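3.2 Deciding what to buy before buying it

The usual way a lab picks equipment is that someone sees a video, someone else finds leftover grant money in June, and a crate arrives that does not fit through the door. We tried to do this in a different order. Before any purchase request was written, each candidate layout was built in simulation and made to attempt the tasks we planned to pay for.

Two layouts survived the first cut. The Tarnidness plan calls for a single arm on a small bench, with the money saved going to spare fingers and a service contract. The Verhoeven plan calls for two arms on one large table and leaves very little for anything else, including a chair for the operator. Both were priced in Rultik, our planning spreadsheet, which counts mounting plates, cabling, floor space and staff hours along with the arms themselves. Staff hours were the line everyone wanted to leave out.

The Verhoeven layout was then rendered with the tabletop objects from our task list (Figure 4). We used 11 tasks and ran 900 trials in total. One trial was lost to a full disk, which leaves 889 after we also removed ten in which an object was spawned inside the table.
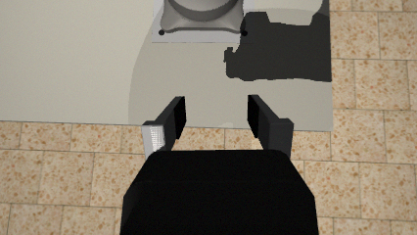
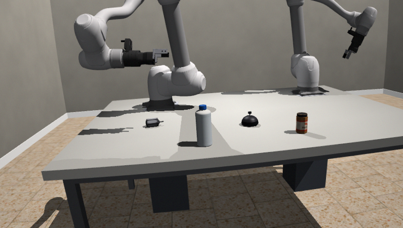

Figure 4. Simulated views of the Verhoeven layout. First: a gripper seen from close behind, fingers open, with a mounting base on the tabletop beyond. Second: both arms over the table, with a bottle, a bell, a jar and a small black device set out.

Most of what we learned concerned furniture. The table had been entered in the first budget as "table, misc." and given a price to match. Once both bases were mounted and the reach of each arm was checked, the cheap table was too narrow, and its replacement cost more than the gripper upgrade we had been arguing over for weeks. We dropped the upgrade. Up to 104 trials had to be rerun after the change in table size, a cheap afternoon compared with returning a slab of that weight.

The second arm was harder to defend. Only three of the tasks need two hands, and a patient single arm can fake one of those. Jetix, the scheduling tool we use for shared equipment, suggested that a second arm would sit idle for much of the first year — a finding that pleased the people who had voted for the service contract. We therefore budgeted for the large table and both mounting plates now, and moved the second arm to the following year's request.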